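Garrido Standing Oil Lamp, Brass, Patusdale Workshop

Sold by the piece. Cotton wicks included.

We have been sending lamps out of Patusdale for a good many years now, and the Garrido is still the one people write to us about. It is a tall standing lamp for the home shrine, cast in solid brass, with five shallow lips around the bowl so that you can light one wick on ordinary mornings and all five on a festival evening. It stands 25 inches high and comes apart into a base, a stem and a bowl, which makes it a good deal easier to clean (and to carry up the stairs, if your shrine room is up there like ours).

The shape comes from a lamp that belonged to Nilmini Ranasinghe's grandmother. Nilmini lent it to us one November, wrapped in an old cotton sari, and our caster Bülent Ateş kept it on his bench for weeks while he worked out how the original maker had gotten such an even rim. We did change the base a little, making it wider and heavier, so it sits well on a low wooden altar or straight on the floor. 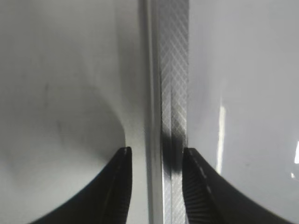
For daily worship most of our customers use sesame oil or ghee. Both burn nicely in the Garrido. If you use ghee in cold weather, warm it first in a small pan and pour it in slowly, and please don't fill past the line inside the bowl. One filling to the line will keep a single wick going for 8 hours, long enough for those of you who like to keep a flame through the night of a vigil. Never leave it burning in an empty room, though, and keep curtains and garlands well back from the lips.

Brass darkens with oil and smoke, and plenty of families like it that way. If you want the shine back before a feast day, rub the lamp with tamarind pulp or half a lemon and a pinch of salt, rinse it in warm water and dry it right away with a soft cloth. Piyumi Pramanik in our packing room swears by ash from the incense dish, and her own lamp certainly looks lovely! Skip the steel wool. It scratches, and the scratches hold soot.

What comes in the box
Base, stem and five-lipped bowl
2 packs of cotton wicks
Small brass spoon for oil
Printed card with the evening lamp prayer in Sanskrit and English

Finish: hand polished, no lacquer
Height: 25 inches
Ships from: Patusdale

Temples and prayer groups ordering several lamps are welcome to write to Anjana Uddin, who looks after larger orders and can tell you about engraving a family or donor name around the base. Engraved lamps take a little longer and can't be returned, so do check your spelling before you send it to her.

Page updated 2021-04-19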